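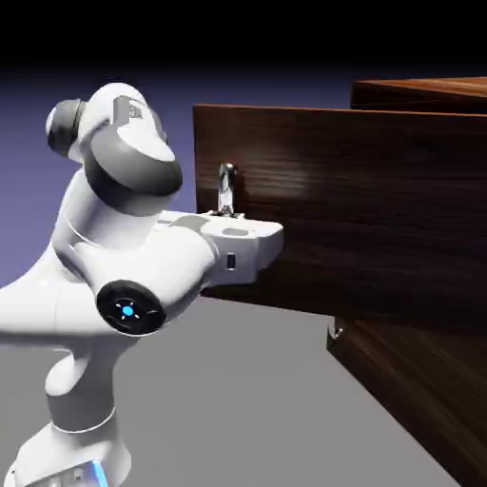 Learning to Pull

A drawer is a wonderfully stubborn thing. Pull it a little off its line and it binds. Pull it straight with too much force and the whole cabinet comes along for the ride. People work this out as toddlers and never think about it again, but for a robot arm it is a rich little physics problem, and the group behind a project called Flunent has spent the better part of two years happily stuck inside it.

Their idea is simple to state. Most robots that learn in simulation are taught where to put the hand. Flunent teaches the arm how hard to be. At every moment the learned controller picks a direction to move and also a stiffness for each direction, so the arm can be firm along the line of travel and soft everywhere else. If the drawer wants to drift left, the wrist goes with it. The guess about which way the drawer slides gets revised as the arm moves, using nothing but the forces felt at the wrist.

All of the training happens in a rendered world: a white jointed arm, a dark walnut cabinet with small silver pulls, a pale gray floor and a sky that fades to black. It looks calm. Under the surface it is anything but, as the friction in the rails changes from one attempt to the next, along with the weight of the drawer, the height of the handle and the slight tilt of the cabinet. Some drawers are greased. Some feel as if they were painted shut. The learner is never told which kind it has been given.

I watched a batch of early attempts played back at the Stitel lab, where the project began, and they are a delight. One arm yanks so hard that the cabinet tips over. Another slides its fingers off the handle and goes on pulling at the air with great confidence. By the end of training the motion has changed completely. The arm makes contact, gives a tiny test tug, waits a beat, then commits. No one wrote that test tug into the code! It came out of the training because an arm that checks first gets more drawers open.

Then comes the hard part, which is the move to real furniture. The group built a test set called Kornen, made up of 30 drawers and cabinet doors that the controller had never met in simulation. They range from smooth office units to a kitchen drawer with a warped rail that defeats some of the humans in the building. A standard position controller, trained in the same world on the same budget, opened them in 40 of 100 trials. The Flunent controller managed 80 of 100, with no extra practice on the real arm.

What I like best about the result is how it fails. When the position controller gets into trouble, it pushes harder, and the safety stop cuts in with a loud clunk. When Flunent gets into trouble, it mostly goes slack and lets go. A robot that gives up gently is one you might someday want in your kitchen.

There is plenty left to do. Recessed handles with no room for a finger are still a mess, and so are push-to-open doors, where pulling is the wrong idea from the start. The group also assumes that the arm already knows where the handle is. A sister project, Hashemi, is working on that side of the problem with camera images, and the plan is to join the two by December.

In the meantime the kitchen drawer with the warped rail has become a sort of mascot. It opened for the first time late one afternoon, after a long string of failed runs, and the arm did it in two tugs — one to ask, one to pull. Someone has since taped a small paper crown to the front.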